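Why I Want the Kitchen Robot Company to Sell Me Less

I have spent most of May 2021 trying to decide whether I like Ereck, and I've landed on liking the arm and being pretty cross with the subscription. Those are two different products sold in one box, and I think the company would do better if it admitted that.

If you haven't run into it, Ereck is a countertop helper kit. You get an arm with a two-finger gripper, a small camera that rides down near the fingers, a clamp for the table and an app. The arm you buy outright. The skills you rent, in bundles, at 17 dollars a month each. Wiping is a bundle. Putting away is a bundle. Sorting utensils is, so help me, a separate bundle from putting away, so if you want a spoon picked up and you also want it to end up in the spoon drawer, that's two line items on your card.

My friend Mehwish Usmani thinks I'm being unfair about this. She runs a little catering business and she pays for software by the month already, the bookings thing, the invoice thing, the thing that prints the allergy labels. Her view is that somebody has to keep improving the wiping, and they have rent too. Fine. I get it. But when she stops paying for the label software she still owns a printer. When you stop paying Ereck you own a very handsome paperweight that can open and close its fingers on command and do nothing else. I asked their support people twice whether any basic pick-up skill stays on the arm after you cancel, and both times I got a cheerful paragraph that didn't contain the word yes.

Here is where I have to be nice for a while, because the arm itself won me over. I'm not a technical person. I got it clamped down and moving in an evening, with one phone call to my brother-in-law Faisal, and most of that call was about the clamp. The app asks you to move a few things around, it asks you to name them, and then off it goes. It's slow! Nearly 20 minutes to clear what I'd clear in two. But I wasn't standing there for those 20 minutes, I was on the porch with my feet up, and that's the whole pitch as far as I'm concerned.

Where it gets interesting is mess. Objects are easy to sell. Every one of these companies has a video of an arm lifting a mug, and the mug is always clean and always alone on the counter like it's waiting for a bus. Real kitchens have stuff that isn't an object. It's turmeric, or cornmeal, or whatever fell out of the bag, and it goes everywhere, and you can't pick it up with two fingers no matter how clever they are. You need a cloth or a little brush, and you need to know where the mess stops.

That last part is harder than it sounds. Any spill has a main bit and then a sort of dust that drifts halfway across the table. Does the dust count? I say yes. My husband would say no. Ereck's wiping bundle has a slider for it, called Fuss, and I think the Fuss slider is the single smartest thing anyone in home robots has come up with. It puts the argument where it belongs, with the person who has to eat there.

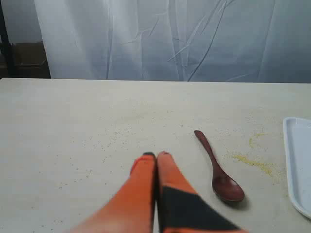 Humaira Zaidi

So think about a table like this one, with a wooden spoon, a streak of yellow crumbs past it, and fine specks scattered well over toward the gripper. A white tray off to the side, too. What's the job? If you've rented only wiping, the spoon is a thing in the way. If you've rented only putting away, the spoon goes somewhere and the yellow stays. A person would look at that and see one chore. The price list sees two at least, maybe three if somebody decides trays are premium.

And that's my complaint, really. The bundles were drawn up by someone thinking about what the software does, and I'm thinking about what my table looks like after dinner. I'd pay 17 dollars a month for "make this table okay again." I might even pay it happily. I won't pay it three times over for pieces of the same thing.

The competition isn't much help, by the way. Clodora sells a kit with everything included and no monthly fee, and it costs 140 dollars more up front, and I was all ready to recommend it until I borrowed one from Amna Rizvi down the street. It's a nice machine. It also hasn't had an update in 6 months, and it treats crumbs as a rumor. So Mehwish has a point about rent.

What I'd like to see is somewhere in the middle. Sell me the arm with a plain pick-up and a plain wipe that are mine forever, even if they never get any better. Then charge me monthly for the fancy stuff, the Fuss slider, the new tools, the drawer sorting. I'd bet a lot of people who are now hovering over the buy button with a bad feeling in their stomach would go ahead and press it.

Meanwhile I've kept wiping and dropped the other two bundles. I put the spoons away myself before I start it up, then I go sit on the porch.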